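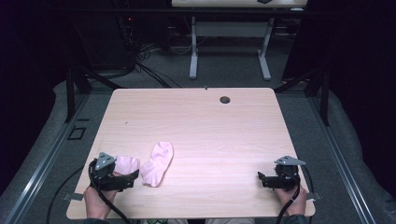

Visit report: Makard open day, September

Group project, automation module. Written up from notes made on the coach back so sorry for the state of it in places.

Why we went

Our project is on how machines get taught jobs that people do without thinking. Folding, pairing, putting away. We had read plenty on it but hadn't seen any of it done. Makard do an open day for colleges every September and we got places on the afternoon one. 20 of us went, split into two groups, ours went round second.

What we saw

First a talk. Slides mostly. Company started in packing machinery, moved over to cloth handling later. Main project now is called Saletow, which is laundry. Hard because cloth has no fixed shape, a box is a box but a sock is a different shape every time you put it down. Good point and we've used it in our introduction.

Then the demonstration, which was the best bit. No robot doing the work at this station. A person sits at the table with a gripper in each hand and does the job through the grippers, so everything they do is limited to what two jaws can do. The movements get recorded and the recordings go into training. Job on the table when we went in was pink socks, one pair. Grippers are black with a grey metal plate on the top of each, cable going off down to the floor. Dark curtains either side of the station.

They said a new task needs 2,000 recordings before they bother training on it. One person can manage 40 in an hour on an easy task, fewer on socks. We worked it out, 2,000 at 40 an hour is 50 hours, so more than a week of somebody's work for one task, and thats the easy sort.

Having a go

Four from our group got a turn. Notes from them:

- heavier than expected, wrists ache quickly
- you keep wanting to use your fingers and you can't
- flat sock is harder to pick up than a bunched one, jaws slide over it. Pinch at the cuff works best
- easy to grab too much at once
- you have to move slower then you want to, quick jerky ones get thrown out

Last one surprised us. We assumed more data was always better but they delete a lot.

Results they quoted

Pairing and laying flat: 93 per cent success on the trained robot, on socks it had seen before. On new socks it is lower, they didn't give a figure when asked. We would of liked one. Without it the 93 doesn't tell you much and we have said so in the discussion section.

Second station was Medve, the sorting arm. Was switched off for a repair so we only got the talk. Nothing to report.

What we are changing in our project

Our plan was to write fixed instructions for a bought arm (the Duren one in the lab) and have it lift a cloth by the corner. Going to keep that but add a small recorded set as well, same cloth, same start position, to compare. 40 recordings is all we have time for. Not enough by their standards but should show something.

Also going to mark the start position on the table with tape. Should have done that from the begining.

Still to do

Email to ask about the new socks figure. Sketch of the station layout for the appendix. Risk form for the lab sessions, needs signing before we can book the arm.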